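Can a robot do harness sorting yet? (or laundry, or anything)
Shop Floor Talk > Automation

leltwood_mike
Posted April 17, 2022
We build small wiring harnesses at a 19 person shop. Boss came back from a trade show convinced two arms can take over the sorting bench, pulling wire bundles from a divided carton and putting them in a tray. We do 2000 of these in a busy week. I say no way. Wires grab each other, and a person feels that and shakes them loose. Has anyone here seen it done for real?

rpolak
Depends what you mean by done. I work on exactly this kind of job. Carton with cardboard dividers, wire bundles in the cells, clear plastic tray on the table next to it.

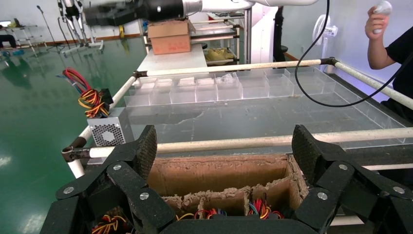 Gripper over the carton, tray on the table behind.

The tray is the easy half. It's rigid and it stays where you put it. The carton is the hard half. The dividers are soft and the edges get frayed, and a bundle can be lying any way at all in its cell.

benchdog
So it needs somebody standing there with a controller. That's not automation, that's a person with longer arms.

rpolak
For now, yes, a lot of it is a person driving. I don't see the problem. You show it the job many times and then see what it can do alone. We ran 200 picks in October with no one driving. I wouldn't put the result in a sales brochure, but it was better than I expected.

leltwood_mike
What goes wrong most? Dropping them?

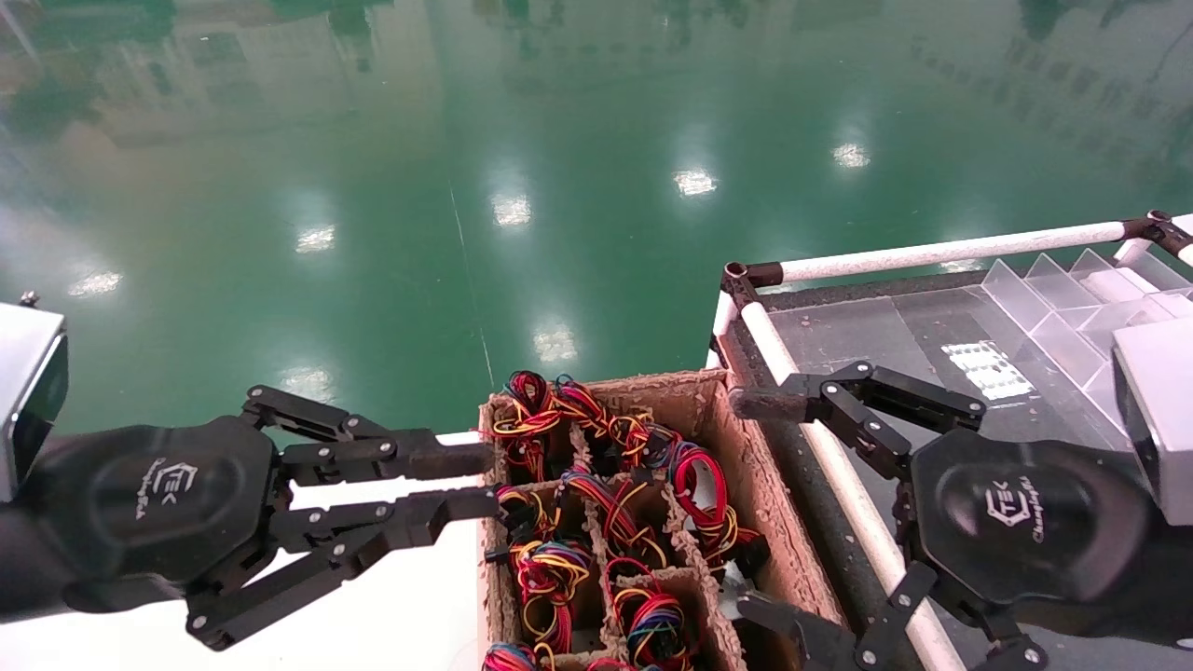
Radoslava Polák

Dropping is rare. Mostly it's picking up two. Look at how the red and yellow loops stand up over the rim at the back of the carton. Those are easy to grab and also the ones most likely to hook a neighbor. A flat fingertip doesn't know it has one wire or six. If you can change anything at your end, put a tie on each bundle and use a stiffer box. That will do more for you than a better arm.

kopecky_fan
Same story at home. I had the Hultia folding machine. It did T-shirts if you clipped them on perfectly straight. Anything with a hood, forget it. Paid 369 for it used and sold it on.

benchdog
My point. Dishes, laundry, wires, it's all floppy or slippery stuff. Vacuums work because a floor is flat.

rpolak
I agree about laundry, for now. I don't agree about wires. A harness shop has the same part in the same box every day and your kitchen doesn't.
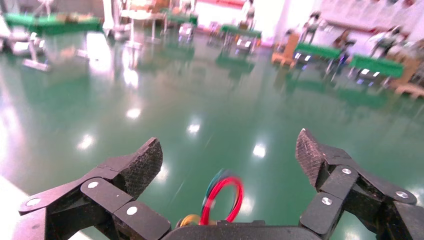

Red, green and yellow cables at the gripper, fingers wide open.

Also, Mike, ask the vendor to run your own bundles, in your own cartons, and stay for the whole run. A demo with three clean parts won't tell you much.

leltwood_mike
Fair. I'll tell him to ship a carton to Lamen before he signs anything. Still think our bench is faster.

rpolak
It is faster. I'd compare it with the shift you can't fill.

benchdog
We fill ours. Pay more.

leltwood_mike
Going to try the ties first. Will post back when we've run a carton that way.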